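The house in Doltitz is easy to walk past. It sits back from the road behind two lime trees, and the curator, who has kept its keys for longer than she cares to say, likes it that way. "People come in whispering," she told me over a very welcome pot of tea. "I tell them, please, talk! This was a noisy house. He wrote organ music and he had a parrot."

The composer rented the upper floor and, by her account, complained about the rent in nearly every letter he sent. The museum holds 213 of those letters, and 77 of them are written to the same publisher in Zidotow (she has read them all, some many times over, and still laughs at the one about the candles).

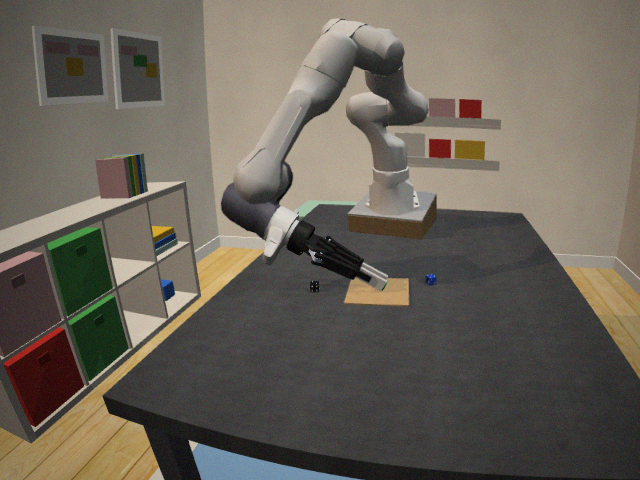 White arm and gripper above a tan square on the dark gray table.

I asked which room she loves most, expecting the music room with its little square piano, and she surprised me. "The kitchen," she said. "He hummed in there while the cook was working, and she wrote to her sister that it spoiled the soup. I think of her every time I go through the door."

Concerts start again in October, with songs that have hardly been heard since his own day, and she is already fretting over the chairs - the old ones creak, and always in the slow movements. 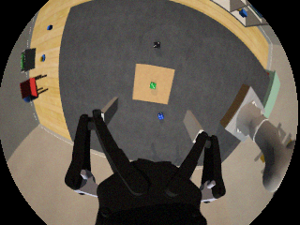
Green cube on the square board, with two more small cubes on the dark surface.

"Come back for the songs," she said at the gate, and I promised I would.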